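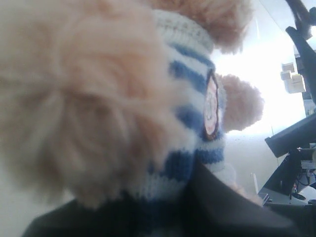
Stripes, fluff and a weekend of plush sorting

I finally got all the soft toys out, and I had forgotten how much I love this peachy one! The fur is long and wispy, and then you get that blue and white striped knit with the ribbed cream edge, which is my favorite kind of knitting to look at – proper rows of stitches, nothing fancy. And a pompom! I am a complete sucker for a pompom.

The plan was to go through the whole shelf in one afternoon. Ha. I got through 10 toys and then spent an hour with a wide-tooth comb and a cup of tea. For long fur I start at the tips and work in toward the body, holding the base with my other hand so it doesn't tug. Knitted parts get a soft baby brush and that's it. Santino Vergara taught me that at the Ellholm toy swap back in March, and he also talked me out of ever using a hair dryer on plush (I'd already ruined a rabbit by then, poor thing).

Next up is the big basket from Rothe, mostly bears, plus a duck with one loose wing that I keep promising to sew. I have cream thread for the wing – I just need to find the good needles. If anyone has a trick for perking up a flattened pompom, please leave it in the comments, I'll try it this week!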